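Kitchen Work Is Still Mostly Hands
Interviews

Yiran Zhong has spent four years trying to get robot arms to do the jobs that a teenager does on a first shift in a commissary kitchen. She measures, scoops, wipes, stacks and puts away. Or the arms do, and she writes down what happened.

Zhong runs the manipulation group at Trirby, a company of 31 people on the second floor of a former shoe warehouse. The customer she talks about most is Dirmont, which makes soups, sauces and boxed lunches for offices and hospitals. Dirmont wants to know which parts of its prep room can be handed to a machine, and when. We met at Trirby in June and talked for most of an afternoon, partly at her desk and partly standing next to a workbench.

I started with the question everyone asks her, whether a robot can do household chores yet.

"Some of them, some of the time, in a room we set up," she said. "If you mean your house, no. If you mean one counter, with things I've picked, and the lights where I want them, then we can talk about it."

She doesn't like the word "chore" much. In her group they split the work into what they call moves, and a chore might be 15 or 20 moves in a row. Making a pan of rice is a chore. Picking up the measuring cup is a move, and so is turning it over, and so is putting it down without knocking over the thing beside it.

"People see a video of one move and they think they've seen the chore," Zhong said. "The math is not kind. If each move works 95 times out of 100 and you need 20 of them, you finish the job a little more than a third of the time. And no kitchen will keep a worker who finishes a third of the time."

What the numbers say

Over the spring her group ran a long test on measuring and pouring, with tools of the sort found in Dirmont's prep room. There were 3,004 tries in all. Each one started with a tool standing or lying on a wooden surface and ended with a measured amount of dry rice in a bowl.

Of those, 1,292 were done with soft tools, meaning silicone cups, spatulas and folding bowls. The rest used steel or hard plastic. The soft set came out with 1,185 tries marked as good, and I said that sounded high to me.

"It is high. It's also the easy version," she said. "Dry rice, clean tools, one cup at a time. We didn't put oil on anything. In a real kitchen everything has oil on it by ten in the morning."

She had expected the soft tools to do worse than they did. A steel cup stays the same shape however hard it is held. A silicone cup gives, and when the wall gives, the volume changes and so does the direction the spout is pointing. For a recipe that calls for a cup of something, a squeezed cup is a slightly wrong cup.

"On the other hand, soft things are forgiving," Zhong said. "If you come in a few millimeters off with a steel cup you hit the rim and the whole thing skates away from you. With silicone the wall bends and you still have it. So you trade one problem for another. We get fewer drops and worse pours."

Most of the tries that failed in the soft set failed at the pour. The cup was picked up well enough, then rotated in the fingers as the rice shifted. She said this was the part that a person handles without thinking, by tightening the grip or changing the angle of the wrist.

"I asked my mother to pour with oven mitts on and her eyes shut," she said. "She did it fine. I found that pretty discouraging."

Holding a cup by the wall

There are a few ways for two fingers to hold a cup. They can close around the outside, which takes a wide opening and leaves the inside clear. They can take the handle, if there is one. Or one finger can go inside and one outside, with the wall pinched between them.

Trirby has mostly settled on the last for soft cups. The gripper doesn't have to open as far, and the wall of the cup is thin, so the fingers meet early and hold well. The drawback is plain enough. One finger is in the food.

"Dirmont's hygiene manager raised that in the first meeting, before I had my coat off," Zhong said. "She's right. If you go inside the cup, the finger has to be washed like a utensil. So now we're designing fingers that come off and go through the dishwasher, and that's a mechanical problem we didn't have before."

She also pointed out that a spout changes the job. A round cup can be picked up from any side. Once there is a spout, the fingers need to be somewhere that leaves it free, and the arm then has to turn so that the spout leads. In the early runs the software went for whatever stretch of rim was nearest, and every so often that was the spout.

Does the color of the tool matter? A little, she said. Bright tools on a plain counter are easy to find. Clear ones are hard, and so is steel under strong light. Dirmont has offered to buy colored tools for the whole prep room if it would help.

"I told them to wait. I don't want a robot that only works with the green cup," she said. "But if I were running a kitchen I might just buy the green cups."

The shop floor is easier, up to a point

Trirby's other long-running project is with Hoekstra, a distributor of bathroom and plumbing fittings. The work there is kitting, taking parts from bins and putting them in boxes in the right number. Zhong thinks it is closer to being ready than anything in the kitchen.

"The parts are rigid, they come in the same bin every day, and if you drop one you pick it up," she said. "No one has to eat it."

An arm at Hoekstra has been packing one line of faucet kits since the winter. A person still loads the bins and clears the jams. Zhong wouldn't give me the jam rate, saying it was the customer's number to give, but she said the arm is slower than a trained packer and that everyone involved knew it would be. It runs through lunch and into the evening, and that makes up the difference.

The trouble comes with anything bagged. Small washers come in thin plastic bags that fold and cling to each other, and the arm will sometimes lift two at once. For now the bagged parts are packed by hand.

"Bags, cloth, cables, dough," she said. "Anything that's a different shape each time you look at it. That list hasn't changed much since I was in school. We're better at all of them than we were. I wouldn't promise a customer any of them."

Where the training comes from

Most of what Trirby's arms can do comes from copying. An operator guides the arm through a task, the joint positions and camera views get saved, and a model is trained on the result. The group's in-house software for this is called Promero, and it does a lot of dull work, such as throwing out recordings where the operator paused to scratch an ear.

Zhong said the operators are the part of the work that outsiders ask about least. It takes a new one a few weeks to get smooth. The good ones tend to have done something with their hands before. One used to decorate cakes and another repaired sewing machines.

"You can see the person in the robot," Zhong said. "We had an operator who always tapped the cup on the counter before pouring, to level it. Now the arm does it too. I left it in. It helps."

I asked whether more recordings would be enough to get the rest of the way, as a number of people in her field believe.

"It helps more than I thought it would, and I was wrong about that two years ago," she said. "For finding the cup and reaching the cup, yes, keep going. For the feel of it slipping, I don't think pictures are enough. The camera finds out after the fingers should have. We need something in the fingertip, and the sensors we've tried wear out. Silicone is grabby. It pulls at the surface of the pad."

What she would pay for

Zhong has no robot at home apart from a vacuum, which she says she spends too much time rescuing from the fringe of a rug. I asked what she would want one to do if she could have any chore taken care of.

"Emptying the dishwasher," she said. "Everyone in the group says the same. It's a terrible one, though. Glass, steam, knives, lids with water in them, and then you have to know which cupboard. I'd put it well after rice."

She wouldn't give a year for that. For Dirmont she was more willing. She thinks one station, measuring dry goods into tubs, could run with a person nearby but not standing over it by the end of next year. Wet goods would come later, and cleaning the station would stay with people for as long as she is willing to guess.

Dirmont's prep staff have been to the lab twice. Zhong said they were polite about the speed and had strong views on the tools. One of them told her the silicone cups were a bad choice for sticky things and that she ought to be testing with honey. Honey is on the schedule for the fall.

Before I left she ran the cup pickup a few times at the bench, at normal speed, without stopping to fix anything between tries.

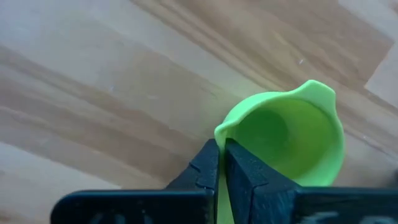

Questions We Sent Afterward

A few points came up after the visit, and Zhong replied by email.

On price, she wrote that the arm is no longer the expensive part of a station. Installation and the first months of support cost more, and she expects that to hold for a while.

On safety, she wrote that the kitchen arm is limited to a low speed and stops on contact. She still doesn't allow knives on the bench.

On jobs, she wrote that Dirmont has had open positions in the prep room the entire time she has worked with them, and that she would rather have the staff there answer that question than answer it for them.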